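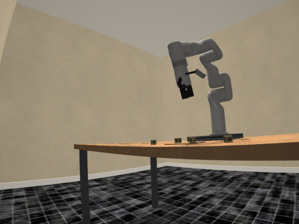
El año en que aprendí a comer despacio

Yo era de las que cenaban de pie, con el móvil en una mano y el tenedor en la otra. Hasta que en abril mi amigo Matvii Symonenko me arrastró a Cuvodetti, una casa de comidas con 11 sillas y sin carta (¡sin carta!), donde te sientas y te van sacando lo que hay.

La primera noche me desesperé. Dos horas para una sopa, un guiso de alubias y una pera al horno. Miraba el reloj, miraba a Matvii, partía pan. Pero la sopa – de puerro, con un chorrito de limón – todavía me persigue, y a la semana siguiente ya estaba llamando para volver.

Kyrylo Hrytsenko, el cocinero, se ríe cuando le pregunto por el secreto. «Pones la mesa y te sientas, mujer», me suelta. Así que ahora en casa pongo mantel hasta para una tortilla francesa, y el móvil se queda en el pasillo. Los martes de prisa siguen existiendo, claro, y alguna cena cae todavía de pie junto a la nevera.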